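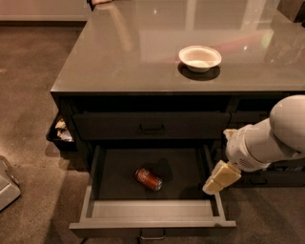
Dernière modification de la page : 11/02/2024

Îlot de cuisine Altilau — Utilisation et réglage des tiroirs

4.2 Avant de ranger la vaisselle

Le meuble bas de l'îlot reçoit deux tiroirs superposés sous le plan de travail. Le tiroir supérieur est prévu pour les couverts et les petits ustensiles, le tiroir inférieur pour les bols et les assiettes. Sur la photo, le tiroir inférieur est ouvert et un bol blanc est posé sur le plan gris brillant.

1. Retirez les cales de transport placées au fond de chaque tiroir.

2. Essuyez le fond et les parois avec un chiffon légèrement humide, puis séchez.

3. Ouvrez le tiroir inférieur en tirant la poignée par son milieu, jusqu'à la butée. Le tiroir supérieur doit rester fermé.

4. Posez le tapis antidérapant Mimura (vendu séparément) au fond du tiroir. Coupez-le aux ciseaux s'il remonte sur les côtés.

5. Rangez d'abord les pièces lourdes, vers l'arrière. Les bols se placent devant, empilés par quatre au maximum.

6. Refermez en accompagnant le tiroir jusqu'au déclenchement de l'amortisseur. Ne le poussez pas du genou.

Remarque — La charge maximale du tiroir inférieur est de 39 kg, vaisselle et séparateurs compris. Les séparateurs Jin se fixent sans vis (réf. 195).

Attention : n'ouvrez pas les deux tiroirs chargés en même temps tant que le meuble n'est pas fixé au sol. Voir section 3.

4.3 Réglage des façades

Si une façade frotte ou paraît de travers une fois le tiroir fermé :

1. Videz le tiroir et ouvrez-le complètement.

2. Repérez la molette de réglage de chaque côté, derrière la façade.

3. Tournez d'un quart de tour, refermez et contrôlez le jeu. Il doit être de 2 mm sur toute la largeur.

4. Recommencez de l'autre côté si nécessaire.

Les poignées se resserrent par l'intérieur, avec un tournevis cruciforme. Serrez à la main — une visseuse peut marquer la façade.

4.4 Entretien du plan de travail

Le plan brillant montre vite les traces de doigts et de calcaire. Nettoyez-le à l'eau tiède avec un peu de savon neutre, puis passez un chiffon microfibre sec. N'utilisez ni poudre à récurer ni éponge abrasive.

Soulevez les bols et les plats pour les déplacer. Un dessous de céramique non émaillé raye la finition, et ces rayures ne sont pas couvertes par la garantie Kivov.

Pour commander une poignée ou un amortisseur, indiquez la référence inscrite sous le tiroir supérieur.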